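Kitchen and Supplies Meeting – Minutes
September
Written up by Sumaiya Khondokar
2 min read

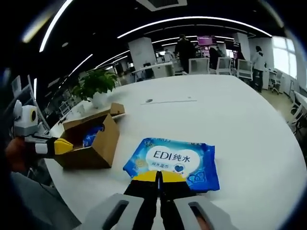
We started at 4 on Thursday, and supplies took up most of the hour, as I'd feared. Lambros Galanis chaired and I took notes between bites of cake. First item was wipes. Lullance sent us a bill for 781 dollars last quarter and Lambros wanted to know where it all goes (fair!). I said people use three wipes on one coffee ring. The blue EDI packs are fine with everybody, so we're sticking with those, and one pack stays out on the white oval table for whoever eats there. Agreed.

Next, boxes. Javik's order comes in small cartons and they pile up by the sink until somebody trips. From now on, whoever takes the last pack flattens the carton the same day. I asked if we could get a proper bin for cardboard and Lambros said he'd look at the Flerent catalog – he has until next meeting, I wrote it down twice.

The plant. We talked about the plant for much too long. It stays on the table. I'm watering it, Abeysekara room people please stop, it's had plenty!

Budget: 3,700 left for the year, with 40 a month set aside for tea and coffee. No change, though I did argue for better tea and lost.

Any other business: the fridge gets cleared at 8 on Thursday morning. Put your name on things.

Contact: Sumaiya, supplies desk
© Abeysekara House
Back to top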